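# "The cloth does not read our plan"

Bit-na Na writes the planning software for a two-arm robot, and for most of this year her subject has been beds. She works at Dikska, a small company which makes control software for household robots. I spoke with her in August 2022, by video, and again some days later because I had forgotten to ask half of my questions.

She came to planning from warehouses. At Vaughan, her earlier employer, she worked on the paths of arms that moved boxes from shelf to belt. "A box is very polite," she says. "You take one corner and you know where the other seven corners are. With a blanket you take one corner and you know only this corner."

The team at Dikska has four people. Wojciech Czerwiński is responsible for perception, Nkechi Amadi for the low-level control, and Shalini Shakya builds the tools with which the others look at their logs. The planner sits in the middle, and Na admits that this place is not always comfortable. "If the arm waits too long, people come to me. If the arm goes to the wrong place, they also come to me, and I go to Wojciech."

The first version of the planner, called Mollau, tried to predict the whole shape of the cloth. It had a mesh of 1,000 points, and before each movement it simulated where every point would go. The results looked very good on the screen. On a real bed one plan needed 38 seconds, and during this time the robot stood still with the cloth between its fingers.

"And after 38 seconds the plan was for a cloth that was not there any more," Na says. "It had slipped a little, or it was heavier than we thought. The cloth does not read our plan."

They stopped Mollau in March. The present version, Cutau, predicts much less. It keeps only the edge of the cloth, the points where a gripper holds it, and the line where it folds over itself. It plans one short movement, looks again, and plans the next. I asked if this was not a step back. She thought for a moment.

"For a paper, perhaps. For a bed, no. I was sad to put the mesh away, I had worked on it for 14 months. But Nkechi asked me which of the points I really used, and I had no good answer."

Perception had to change too. Czerwiński, who joined us for a part of the second call, explained that a printed blanket is difficult for his edge detector. Every figure in the print has its own outline, and a dark outline can look more like an edge than the real edge does. "On plain grey cloth I was very proud of my numbers," he says. "Then we bought normal bedding, with pictures on it, like people have at home."

His solution uses depth first and colour only second. A drawn line has no height, while a folded corner stands a little above the sheet. It is weaker where the cloth lies flat on the mattress, and there the program is allowed to say that it does not know. Na likes this answer very much. Her planner then chooses a small lift at a safe place, so that the cameras get a better view of the edge.
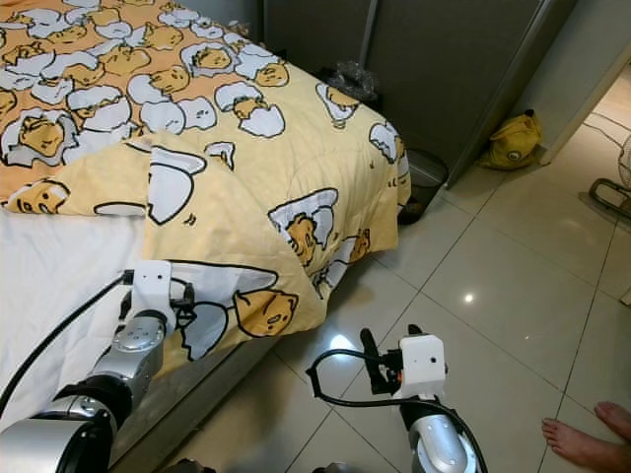
Why does the planner not use both arms all the time?

Because two arms holding one cloth limit each other. When both grippers are closed, each movement of one pulls on the other, and the planner has far fewer safe paths. Cutau therefore starts with one grasp and keeps the second arm free until it has found a point that is worth holding.

The choice of this second point is still the slowest part. Amadi's controller checks the pull at the wrist many times in a second and opens the fingers when the force grows too quickly, but it cannot tell the planner why it grew. The cloth may be caught under the mattress, or the arm may simply be going the wrong way. Shakya has added a view to the log tool where force and fold line run beside each other, and the team goes through it together every morning. Na says that she learned more from this view than from the simulator.

I asked what she would like to have finished by next year. Pillows, she said, and then she took it back. First she wants the planner to notice when a corner is good enough and to leave it alone. At present it sometimes corrects the same corner 7 times. "My mother does this also," she says, "but she is faster."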